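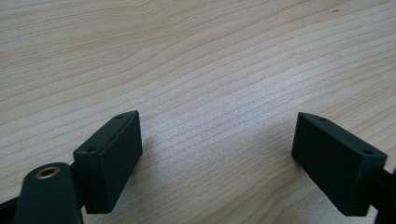 Grain lines on a light-colored wooden tabletop.

Print | E-mail
October
By the Prarnico Schoolbooks staff

Chapter 2
Wood and Water

A board looks finished when it leaves the sawmill, but it goes on changing size for as long as it is in use. It takes in water from damp air and gives it back to dry air. Most complaints that reach a furniture shop, such as a drawer that sticks in summer or a split that opens along a panel in winter, go back to this one fact. This chapter explains how water is held in wood, how it moves in and out, and what builders do to allow for it.

Water is found in wood in two places. Free water fills the hollow centers of the cells, much as water fills a straw. Bound water is held inside the cell walls. When a log is cut and left to dry, the free water goes first. The log gets lighter during this stage but stays the same size. Only when the bound water starts to leave do the cell walls shrink, and the board shrinks with them.

The Edet sawmill, which we will return to several times, weighed 298 boards on the day they were cut and again when they came out of the drying shed. Some had lost nearly half their weight. The boards from the outer part of the log had lost the most, as sapwood in these trees holds more water than heartwood.

Shrinkage is not the same in every direction. Along its length a board hardly changes. Across its width it may change a good deal, and the amount depends on how it was cut from the log. A flat-sawn board, cut so that the growth rings meet the face at a low angle, moves more across its width than a quarter-sawn one. It is also more likely to cup. 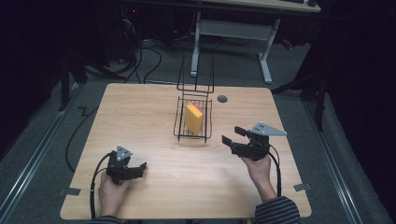 For this reason a wide top made of solid wood should never be glued tight to its base. The cabinet shop at Gustura fastens its tops with screws set in slots, so that the wood can slide a little as the seasons change. Older makers used wooden buttons that ride in a groove. Veneered tops are another matter. A thin sheet of wood glued to a stable core has little power to move on its own, and it can be fixed down more firmly.

A finish slows the exchange of water but does not stop it. Oil slows it least, and varnish a good deal more. Whichever is used, both faces of a board should get the same number of coats. If one face is left bare, that side takes in water faster and the board bends.

2.1 Measuring Moisture Content

Moisture content is the weight of the water in a piece of wood, given as a percentage of the weight of the same piece when oven-dry. The Fikport method, used in the exercises, calls for a small sample cut well in from the end of the board.

Print | E-mail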